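Spent today on the right arm of our unit at Prornance. Thread for anyone looking after something similar.

The complaint was that the wrist stopped short when reaching over the sink. Same place every time, with a torque warning in the log.

Davoud Arabzadeh thought it was the gearbox. I checked the cable first as it takes less time. It had been tied down too tightly at the elbow after the last service.

Undid the ties, gave the cable more slack and fixed it again with the arm at full reach. If you tie it with the arm folded, you end up back where you started.

Then the joint zeros. Two were out, both on the wrist side. The other arm was fine so I left it alone.

Hand next. Wiped the finger pads, checked the screws at the base of the hand, put thread lock on one that had backed out. Firouzeh Fallahi has ordered spares from Brollo.

After that, a slow run over the basin with a plastic toy in the fingers, half speed, one of us on a chair beside it.
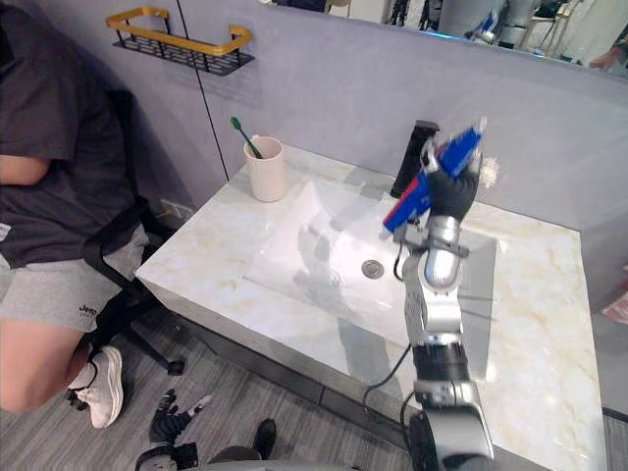 We keep the cup and toothbrush on the counter for these runs. Clearing it makes the path too easy and you miss problems at the elbow.

Log goes to Mahnaz Ghorbani tonight. Next full service is in June, but I'll look at the ties again after 300 cycles.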